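24 Jul 2026, Privulen bench

Relabelling paid off! Frans Aerts and I rewrote the instructions for all 796 episodes so each one names the object and where it ends up, then retrained overnight. Same network, same 17 toys — and it got 61 tries right before the first wrong pick. So pleased.

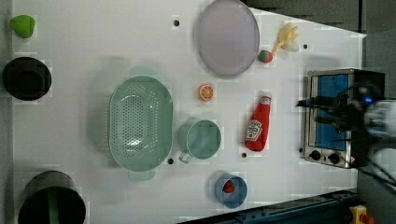

The mug is still the one I want to push on, handle turned every which way. Two more seeds next, then the Trurnitz set if Frans has it copied over.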